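Chapter 5
Teaching by Hand: Demonstrations Without the Robot

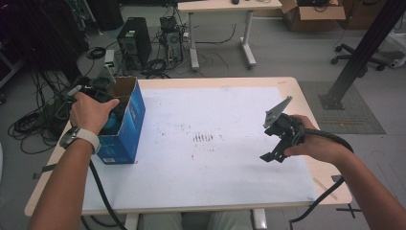 Why not just drive the arm and record that? A reader of the first draft put this to me in the margin, and added that data from a person's hands is bound to be the wrong shape for a machine. Fair enough, and I used to think the same. On the Skolto project we spent most of March driving an arm through a pick-and-place job from a control desk, and came out with 138 usable demonstrations and very sore necks.

Then we tried hand-held grippers, one in each hand, and the work got so much quicker that I went back and rewrote half my notes. You reach into a box with the left, keep the right one ready with its jaws open, and your own arms sort out all the awkward bits (elbows, mostly) before you've even thought about them. I found I could teach a newcomer in 12 minutes. Driving the arm took me days to learn, and I was never very good at it!

The reader does have a point, though. My wrist will happily bend in ways the Brastetti arm can't follow, so some lovely smooth demonstrations are no use at all when you play them back. In our first batch we threw away up to a third. We'll look at how to spot these early in section 5.2, using the Skitik recordings, and there's a longer worked case from Tannous at the end of the chapter – do try it with the solutions covered.

Before any of that we need to settle what a demonstration is. For now I'll take it to be a list of gripper positions, the opening of the jaws at each one, and the time. Where the positions are measured from is a bigger question than it sounds, and we start there.

5.1 Choosing a frame of reference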